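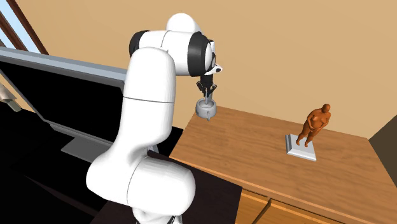

Hagedorn 木材干燥厂开放日参观记录（Hurnitz 厂区）

首页 行业参观 木材与板材 干燥工艺 联系

最后更新：1月10日

参观对象为 Hagedorn 公司在 Hurnitz 的干燥与拼板厂区。该厂加工榉木、白蜡木和少量橡木，产品为家具用实木拼板、台面毛坯和柜体侧板。开放日分上下午两场，我参加的是上午场，路线依次为原木堆场、制材车间、气干棚、干燥窑、平衡库、拼板车间、检验室。讲解由干燥工段的 Ingeborg Hinrichs 负责，拼板和检验部分由 Shahram Esfahani 接手。下文按参观顺序整理，个别处补了自己的疑问，未必都得到了答复。

一、堆场与制材

堆场地面为混凝土，坡向一侧排水沟。原木按树种和径级分垛，榉木垛有喷淋，橡木垛没有。Hinrichs 的说法是榉木在暖季端裂和变色都快，喷淋从4月开，到气温稳定下降后关，具体日期每年由堆场班长定。喷淋水循环使用，沉淀池每季清一次，池底的树皮泥送去堆肥。

原木端面涂蜡。涂蜡工序放在截断之后一小时以内完成，超过时间的段材在端面打红点，下锯时优先处理。我看到的几根打红点的段材端面已有细裂，肉眼可辨，深度没有测。

制材用带锯，主锯之后接多片锯。锯材名义厚度有几档，余量按树种分别给：榉木干缩大，厚度余量最多，橡木次之。锯卡挂在操作室玻璃内侧，参观者可以看，不能拍。锯材下线后直接上隔条，不落地。

隔条本身值得多写几句。该厂隔条全部用自己的窑干榉木刨制，截面一致，两面各开浅槽，减少与板面的接触，目的是降低隔条印。隔条按长度涂色，发黑、弯曲、缺角的当班剔除。隔条上下对齐由码垛机旁的定位架保证，人工只补端部。有参观者问为什么不用铝隔条，答复是试过，板面冷凝痕迹比木隔条明显，后来停了。

二、气干棚

气干棚三面敞开，迎风面装可调百叶。橡木厚板在此停放的时间最长，榉木只作短期过渡，多数直接进预干室。垛与垛之间留出通风道，垛底离地高度比我在别处见到的大，垛顶加混凝土压块。

每垛挂一张纸卡，写树种、厚度、上垛日期、试材编号。试材是从同批板里截下来的短板，两端封胶，称重后放回垛中的预留口，定期抽出再称。棚角有一台平台秤，量程上限500公斤，用来称小垛；试材另用台面电子秤。称重数据先手写，再录入系统。我问过是否重复，Hinrichs 说纸卡留在垛上，叉车司机要看。

气干终点按含水率控制，不按天数。橡木厚板降到纤维饱和点以下再进窑，这一条执行得严，达不到的垛即使窑空着也不装。

三、干燥窑

干燥窑为顶风机型，双轨装窑，单窑容积80立方米。窑体为铝合金内壳加保温层，大门吊挂开启。门框密封条有更换记录贴在门侧，最近一次更换的签名是手写的，看不清。

窑的控制系统叫 Laraler，厂里已用了多年。画面布局比较老，左侧是阶段列表，右侧是干球温度、平衡含水率、木材含水率三条曲线。探针打在垛的不同高度和深度，系统按较湿的几个点推进基准。Hinrichs 对探针读数持保留态度，理由有两条：一是高含水率段电阻法误差大，二是探针周围木材先开裂时读数会突然跳低。工段的做法是在阶段转换前用试材重量复核一次，两者偏差超过内部限值就人工暂停，查完再放行。

工艺阶段大致如下，各树种参数不同，厂方没有给表：

1. 预热。先喷蒸，升温过程保持高湿，板芯温度到位后才开始降湿。
2. 主干燥。分段降低平衡含水率，温度按基准递升。橡木升温最慢。
3. 中间处理。厚板用，短时回湿，释放表面拉应力。
4. 终了平衡。使垛内各板含水率靠拢。
5. 调湿处理。消除表面硬化，之后取应力试片。
6. 冷却。关加热，风机继续转，窑内外温差降到规定值才开门。

风机换向周期可调。参观时三号窑正在运行，站在操作廊能听到换向时的停顿。廊内温度偏高，墙上有一张窑门开启的安全须知，德文和英文各一份。

窑的停机台账放在操作廊桌上，可以翻。三号窑自上次大修后累计运行2215小时，台账里单列了风机轴承润滑、喷嘴疏通、排气阀执行器校零三项。喷嘴疏通比我预想的频繁，问了原因，是当地水硬度高，软水设备去年才换。

应力试片当场锯了一组。做法是从板中部截下薄片，沿厚度方向开叉，看两齿内弯还是外张。演示的榉木试片刚锯开时两齿基本平行，放置后略向内收。Hinrichs 判为合格，并说明要隔夜再看一次，当场结果只作参考。旁边架子上有反例若干，包括一块橡木，端面看不出问题，剖开后内部有蜂窝裂。这块板是前些年升温过快的那一窑留下的，整窑降级处理，现在专门用来给新员工看。

四、平衡库

出窑板不直接上线，先进平衡库。库内控温控湿，垛保留隔条。入库时每垛抽测含水率，出库时再抽一次，两次数据都贴在垛卡背面。

库里照明偏暗，货位按树种分区，地面画线。温湿度记录仪挂在立柱上，高低各一。我看到上下两台读数有差，湿度差得多些，Esfahani 说这是常态，靠顶部循环风扇压着，冬季换气时差值更大。垛的先进先出靠叉车司机的终端提示，遇到急单会插队，插队要在系统里写理由。

这一环节占地不小，也压资金。厂方的解释是客户投诉里翘曲占比最高，平衡时间缩短之后投诉会在下一个采暖季集中出现，时间上滞后，不容易归因，所以库存天数写进了质量手册，销售部门不能单独改。

五、拼板车间

板材先经定厚粗刨，露出缺陷后人工画线，优选锯按画线截断。画线工位的灯是斜照的，便于看隔条印和细裂。荧光粉笔分两种颜色，一种表示截除，一种表示降级到柜背面用材。

选色配板是这条线上最慢的工位。操作工把板条在平台上排开，按色调和纹理走向调换位置，径切和弦切分开。台面类产品要求纹理顺长边，相邻板条色差不能有突变，柜体侧板放得宽一些。 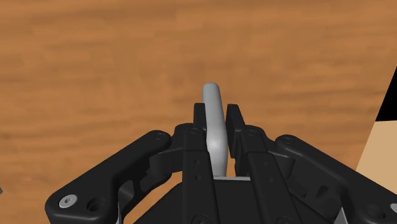

木纹台面，纹理为左右走向，深浅条纹相间（渲染图）

涂胶用的是 Minesus 双组分胶，固化剂由计量泵在线混合。车间湿度对开放时间影响大，涂胶机旁挂温湿度表，超出范围时停线。胶线厚度没有给出数值，只说挤出的胶珠应当连续而细。压机为连续进给式，侧压和正压分开调，板宽变化时先调侧压。我旁观的那一段，有一张板因为板条台阶超差被推出来，操作工用指甲刮过拼缝后放到返工架上。

下压机后静置，再砂光。砂光余量按单面计，三道砂带粒度递增。砂光除尘管道上装有火花探测和喷水灭火装置，维护人员当天正在做测试，测试期间砂光机停着，这部分只能看静态设备。

端部防护也有讲究。长台面毛坯的端面在包装前再封一次蜡，底面铣应力释放槽，槽深4毫米，两端不通到边。客户如果自己开水槽孔，槽的位置可能与孔冲突，所以订单上要求附孔位图，没有孔位图的一律不铣槽，并在装箱单上注明。

六、检验室与成品

检验室面积不大，设备为烘箱、分析天平、拉剪试验机和一台色差仪。含水率仲裁用烘干法，日常用电阻式仪表，每周用标准电阻块核对一次。胶合强度试件分干态和浸水两组，浸水后的试件还要看木破率，评定由两人分别进行，差得多时第三人再看。

Esfahani 展示了几类客户退货样。多数是翘曲，其中一部分背面未做涂饰，两面吸湿不对称，判给客户；另有一块白蜡木台面沿拼缝开裂，查回生产记录，当班涂胶量偏低，判给厂里。他把两类样品放在同一个架子上，卡片写明判定和依据。这个做法可以借鉴。

成品区放着台面毛坯和柜体件。柜体侧板和门板用同批料，出厂时按套打包，包内夹一张含水率记录。厂方建议客户在安装前让板材在室内带包装放几天，再拆封放置，安装时柜体与外墙之间留通风间隙，台面固定孔开成长圆孔，允许横纹方向胀缩。上述要求印在随货单上，字号很小，有人当场提出应放大，Esfahani 记下了。

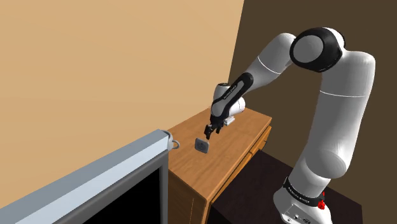
木质柜体（渲染图），右下方白色底座的黑色环带上印有 FRANKA EMIKA

七、几点记录与未决问题

关于能耗，厂方给出的是全厂数据，没有单窑分摊，无法与同类窑比较。锅炉烧的是自产锯末和刨花，夏季有剩余，外售给附近的颗粒厂。排气热回收装在新建的两座窑上，旧窑没有改造计划，理由是屋面荷载不够。

关于基准的来源，Hinrichs 说最初用的是供应商给的通用表，后来逐窑修订，现在的橡木基准与原表差别已经很大。修订记录保存在纸质本里，Laraler 中只有当前版本。我觉得这有风险，当时也提了，她说扫描工作在做，进度没有讲。

关于探针，想确认不同树种的修正曲线是自行标定还是沿用系统内置。答复为榉木自行标定，其余沿用。白蜡木的偏差有多大，没有数据。

关于隔条印，砂光前后各有一块样板可对比，砂光后在侧光下仍能看到极浅的痕迹，涂透明油后是否会显出来，检验室没有这样的样。Esfahani 答应下次备一块。

交通方面，厂区停车位在北门，南门只进货车。参观须穿包脚鞋，耳塞在登记处领取。干燥窑操作廊不适合佩戴心脏起搏器者进入的牌子挂在高频预热机旁，位置容易漏看，路线上先经过机器再看到牌子。午间有简餐，在办公楼一层。下午场的路线与上午相反，先看检验室，想看应力试片锯切的应报上午场。

相关内容
橡木厚板气干周期的现场记录
隔条截面与板面变色的关系
实木台面横纹胀缩与固定孔的做法
带锯制材车间参观记录
烘干法与电阻法含水率对照

返回列表 上一篇 下一篇 打印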